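Share 14
6 comments

An open day at Bomside, with a long stop at the suturing station

I had been promising myself a visit to the Bomside training center ever since Thaís Guerra moved there from our hospital two winters ago, and every time the open day came up in May I was on call, or my sister was getting married, or the car was in the shop. This year they moved it forward to the spring, and on 08/04/2023 I finally got myself up early, filled a thermos and drove out past the reservoir with my colleague Roscoe Blackwood asleep in the passenger seat. He woke up just in time to tell me I'd missed the turn.

For those who read these notes and don't work in an operating room: I'm a surgical nurse, I've spent a good part of my working life handing needles to people, and our department is trying to decide whether to sign up for a package that Bomside sells to smaller hospitals. They call it the Lultdale program. It's a mix of things, and it took me most of the morning to get it straight in my head, so let me try to save you the trouble. There is a simulator console you rent by the quarter. There are suturing pads that come in the mail. There are days at the center on a full robotic system, with an instructor at your elbow. And there is a review service, where your surgeons send in video of their stitching and get it back with comments.

Arriving

The building used to be a furniture warehouse and still has the loading dock, which they have painted a cheerful yellow and turned into the coffee area. I liked that very much. The sign-in table ran out of name tags before we got to the front (they'd expected 100 guests and I was told the list closed at 200), so I spent the day as a strip of masking tape with my first name on it. The muffins were good, the lemon ones especially, and there was a man from a veterinary practice in line ahead of me who knew more about thread than anyone I have ever met. We talked about knots until the doors opened!

Anselmo Seixas, who runs the place, gave a short welcome from the top of the dock steps. He's a tall, soft-spoken man and the people at the back couldn't hear a word, but those of us in front got the gist: four rooms, go around in any order, touch everything that doesn't have red tape on it, and please come back to the dock by noon for lunch.

The simulator room

We started with the consoles, mostly on account of the line being short. If you've never sat at one, you put your forehead against the viewer, slip your fingers into the controls and your feet find the pedals, and then you are moving two little instruments through a drawn world of rings and pegs. I dropped a great many rings. Roscoe, who plays piano, dropped hardly any and was unbearable for an hour.

What I wanted to know was how much of the program is this and how much is the real system. The answer, from a very patient young woman whose tape had fallen off, was that each trainee is expected to finish the simulator course at home before they're given a date at the center. I think that's sensible. We have sent people on courses before where the first morning went to learning which pedal was which, and that's an expensive way to learn about pedals.

One complaint. The scoring on the simulator rewards speed more than I'd like. I watched a fellow fly through a needle-passing exercise, yanking the thread along behind him like a dog on a leash, and get a green mark for it. When I mentioned this, I was told the hospital can change the weighting itself from the settings page. All right, but how many will?

Pads and thread

The second room was my favorite, and I don't think I'm supposed to say so, seeing as it had the least machinery in it. Bomside buys its practice pads from a small supplier called Viswood, and they had the whole range laid out on long tables with hand instruments so that anyone could have a try. There's a soft one, a layered one, and a slippery one that made me laugh out loud because it behaved exactly like the real thing on a bad afternoon.

The starter box costs 790 dollars and covers one trainee. Roscoe thought that was steep. I went back and forth on it. You can certainly make your own pads out of kitchen sponge and a glove, and I have, but mine fall apart by the third row of stitches, and somebody has to sit up evenings making them (me). I'd want to know how long a box lasts a keen resident before I argued for it in a budget meeting. I asked twice and got two different answers, so I've put it on my list of things to follow up.

Lunch, and a talk

Lunch was sandwiches on the dock in thin sunshine. Marcelino Frota, who teaches the instructors, sat down across from us with an enormous bowl of soup he'd brought from home, and we got him talking about what he looks for when he watches a beginner. His first answer was the hand that isn't doing the sewing. Everyone stares at the needle driver, he told us, while the other hand wanders off or hangs on too tight, and half the trouble starts there. He went on to the missing sense of touch, how you have to learn to read the thread with your eyes, the way it straightens and where the tissue begins to lift. I could have listened all afternoon, and Roscoe had to remind me that there were two rooms to go.

The video review room

Babatunde Oyewole looks after the review service, and he had set up rows of chairs facing a big screen, with the blinds down. I had pictured something like a slideshow. It was closer to a good game of spot-the-difference, with the whole room joining in. He'd hold a clip still and ask what we'd say to the person at the console, and people called out. A retired surgeon behind me called out rather a lot.

The clip we spent longest on was of a suture line partway along, four knots in a row already tied and the work still going on farther up. I've put it with these notes because it shows what the comments are written on.

He had us look at the needle first, hanging there below the driver's jaws with the point down, and at the thread the driver had hold of. Would you move now, or would you take a fresh hold? The room split. I was in the fresh-hold camp, as I've seen what happens when a needle dangles near tissue you'd prefer not to prick. Then he went over to the grasper and its short bit of strand, and then to the finished knots and their tails, and we got into a friendly squabble over how short is short enough. The two middle knots sit close together, and the retired surgeon would have spaced them better. Babatunde's own view was that spacing can't be judged fairly without knowing what the tissue was doing at the time, and he writes it up as a question to the surgeon instead of a fault. I liked him for that.

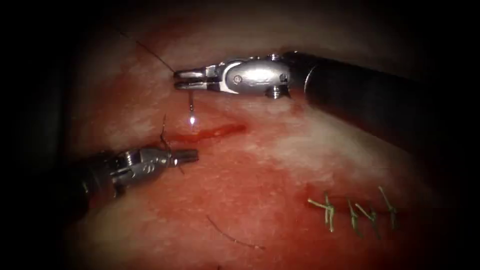
What you get for your money

A hospital on the Lultdale program can send in 2 clips a month for each trainee, and they come back within the week with written comments pinned to moments in the video. Extra clips are charged separately. The reviewers are working instructors from the center. There's software that goes through first and marks where each stitch starts and stops, to save the reviewer from scrubbing back and forth, but the comments themselves are typed by a person, and I was shown several. They were kind and specific. One of them ran to a full page about a single knot.

My worry is what happens when they get busy. A week is fine today with the number of hospitals they have. Thaís thinks they'll hire before it becomes a problem, and she may well be right, though she also works there and I told her so, and she threw a napkin at me.

I'd also like to see how patient video is handled before anything leaves our building. They have a two-page sheet on it, which I've brought home for our privacy office. It reads well enough to me, but I'm not the one who has to sign.

The full system

By the time we reached the last room, the line went out the door and past the restrooms, so each of us had only a few minutes at the console with an instructor alongside. Mine was Thaís, by luck or by arrangement. I put one stitch in a pad. It took me forever, the bite was crooked and I was enormously proud of it. She let me know, gently, that my left hand had been squeezing the edge flat the entire time, and I thought of Marcelino and his soup.

What struck me was how different it felt from the simulator when the thread pulled. On the consoles in the first room it's all a bit floaty. With the real instruments and a real pad you see the edge pucker the moment you overdo it, and you ease off without being told. If our department can only afford part of the program, I'd put the money into days at the center and the review service, and rent the simulator for one quarter at most.

Getting there, if you go

Take the Fuentealba exit and keep left at the feed store. The sign for the center is small and faces the wrong way if you're coming from the south. Parking is free behind the building. Wear shoes you can work pedals in, as I saw a few people trying it in boots. The consoles can be lowered quite far, so don't be shy about asking, and bring your reading glasses for the pad room.

Roscoe and I are meeting with our department head after the holiday weekend, and I'll add a note under this post when I hear back about how long those boxes last.

Share 14
Like 37
View all 6 comments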